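Workshop notebook, Torkport hire store
17 May 2026

Quiet Sunday in the store, so I finally got to the linen rack trial and I am so pleased with how it went! Notes while it's fresh, mostly for me and Rukhsana, but Ketill should read the bit on crates before the next big load goes out.

Napkin folding jig

The first jig was too tight at the corners and the heavier ivory napkins bunched up every time. Took 3 mm off each side wall and tried again with a stack of 30. Lovely flat folds, all the way down the stack. The polyester ones still spring open a bit at the second crease. Gunnlaugur suggested resting a board on them overnight, and I've left a pile under one on the back bench (please don't move it, whoever is in first).

Table runners: rolling onto the cardboard tubes beats folding by miles. No center crease, and the sage green ones look properly smart coming off the roll. We need longer tubes for the banquet size. Leif Briem says Briem can cut them to any length, so I'll ask for a price this week. 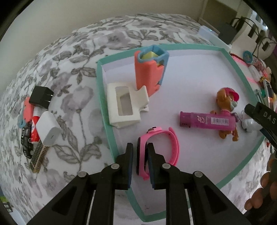 Crates for the Isance order

This is the big one, 1,629 pieces of glassware and plates going out in May. I repacked one crate of the tall tumblers with the new dividers from Skusura and carried it up and down the ramp ten times, then gave it a good shake at the bottom. Not one chip! The old dividers let the rims touch if you tilted the crate, and these hold every glass by the base. They do take up more room, so we lose a row per crate.

With the lost row we need 51 crates for the whole order. Ketill, can you check that against the van plan? I think it fits if the chair dollies go on the second run, but you know that van better than I do.

Labels: tried the wipe-clean tags on the crate ends. Grease pencil comes off with a dry cloth, marker doesn't, so grease pencil only. Yellow for glass, blue for plates, and white for anything waiting on a wash.

Still to do

- Measure the banquet runners again, I got two different lengths
- Ask Bjarke Fogh if he wants the old dividers for the mug crates
- Second jig for the square dinner napkins
- Try the dividers with champagne flutes (can't wait for this one)
- Look at the napkins under the board and write down how they came out

Recent entries
Chair dolly wheels, second try
Getting candle wax out of white tablecloths
Cutlery rolls or cutlery trays?
Drying rack for the big water jugs
Which tape leaves no glue on the crates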